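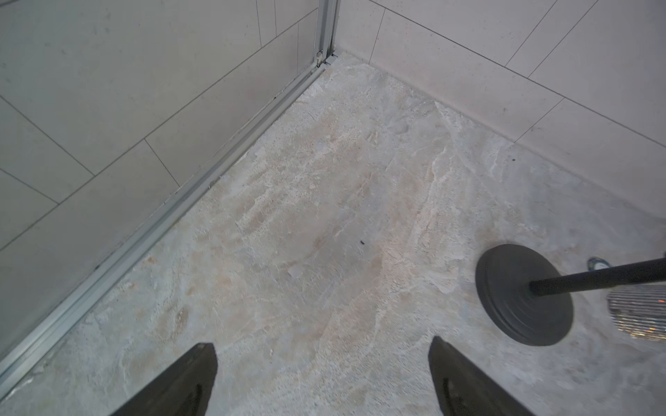
Skudeck Lining Set
Floor and wall panels for enclosed work bays

Product code: SK 1124
Made and supplied by Brultard
Page last revised: 2019-07-11

Summary

Skudeck is a decorative lining set for small square bays, benches and test enclosures. It consists of a floor panel with a marble pattern and three wall panels with a tile pattern. The set is fitted inside an existing aluminium profile structure. It changes the look of the inside surfaces and provides a floor that can be wiped down between jobs. It carries no load from the structure and should not be counted on to stiffen it.

The set is sold complete. Floor panels and wall panels can also be ordered singly as replacements.

Floor panel

The floor pattern is a light grey marble with beige, cream and darker grey veining. The veins are irregular and do not repeat within one panel. Small rust-brown and tan marks are found in natural stone of this kind, and the printed pattern follows the stone closely. When checking a floor for dirt, wipe first and inspect afterwards. A mark that remains after two passes with a damp cloth is normally part of the pattern.

Dark specks should be treated the same way. Loose grit is more harmful to the surface than staining, as it scratches when parts are dragged over it. Brush towards the open side of the bay and lift the grit out with a vacuum nozzle. Do not blow it out with compressed air, which drives it into the joint between floor and wall.

The pattern has a direction. Before fixing, lay the panel loose in the bay and decide which way the veins should run. Once the edge tape has been pressed down the panel cannot be turned without damage to the underside.

Wall panels

Wall panels carry a pattern of pale grey rectangular tiles in staggered rows with thin, darker joint lines. The surface is smooth and matt. The joint lines are printed and have no depth, so there is no grout to seal or clean out.

The colour of the walls depends strongly on the lighting and on the setting of any camera used in the bay. Under mixed light one wall may read as grey-green and the next as slightly pink, although both were cut from the same batch. Customers who need an even colour on all sides should use lamps of one type, placed evenly, and should check the result before ordering replacement panels. Colour differences caused by lighting are not covered by the guarantee.

Wide lenses mounted high up will show the side walls with slanted or curved tile lines. The panels themselves are cut square. Check with a straight edge against the profile.

Choice of floor for small objects

The floor is pale and patterned. Strongly coloured items stand out well on it: a yellow cloth or sheet of paper is easy to find from any side. Grey and beige items are harder to pick out, and very small dark parts can be mistaken for specks in the veining. For work with such parts Brultard offers the plain Hagedorn floor, which fits the same bay and uses the same edge tape. 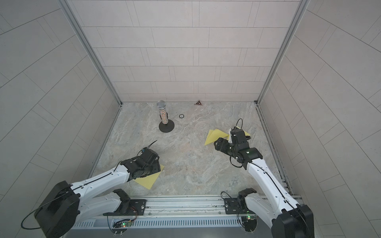

Mounting rails and other fixed equipment should be in place before the floor is laid. The floor panel is supplied full size and is trimmed on site along the edge that meets the rail. Allow a gap of 2 mm there. Do not run the panel under the rail, as clamping pressure leaves a permanent dent and the panel can then only be removed by dismounting everything above it.

Equipment bolted through the floor panel needs a clearance hole at least 3 mm wider than the bolt. Use a hole saw at low speed with the patterned side up.

Cables should be tied to the equipment or the profile. Adhesive cable bases may be used on the profile only. On the printed surface they pull the pattern away when removed.

Corners

The corner posts remain visible when the lining is fitted. Wall panels butt against the posts and are held by Cliltgate clips, which snap into the slot of the profile. Clips are included. They are made for slotted profile with an 8 mm opening; a version for 10 mm slots is available on request and must be stated on the order.

Order of fitting

1. Clean the bay and degrease the profile.
2. Fit the back wall. Engage the lower clips first.
3. Fit the left and right walls. Match the joint lines to the back wall at the post before closing the upper clips.
4. Lay the floor loose, mark the trim line and cut.
5. Apply edge tape to the underside and press the floor down from the back corners outwards.
6. Leave for one night before placing heavy items.

Two people are needed for step 5.

Technical data

Floor panel, thickness: 4 mm
Wall panel, thickness: 3 mm
Floor surface: marble pattern, light grey
Wall surface: tile pattern, pale grey, matt
Clips supplied: 83
Edge tape supplied: one roll
Permitted point load on floor: 100 N
Working temperature: 5 to 40 °C
Cleaning agent: water, mild soap
Not suitable: acetone, scouring powder, steam

Clips are packed by weight of batch and the figure above includes spares.

Known limits

The floor is not heat resistant. Soldering irons and hot air tools need a separate mat. Coloured inks and oils should be wiped off the same day. Light scratches can be reduced with the polish sold for the Hagedorn floor, though the finish will be glossier at that spot.

Panels from before March have a slightly warmer beige in the veining. They can be combined with current panels, but the difference shows where two floors meet in adjoining bays. State the batch number on the underside when ordering single panels.

Prices and ordering

Skudeck complete set, SK 1124: 169.00
Single wall panel: 38.50
Single floor panel: 52.00
Clips, bag: 11.00
Edge tape, roll: 6.40

Prices are in euros without VAT or carriage. Panels are shipped flat. Check the corners of the carton on delivery and report damage before signing.

Technical questions and special cuts: Prasetyo Tambunan
Orders and spare parts: Ilham Wattimena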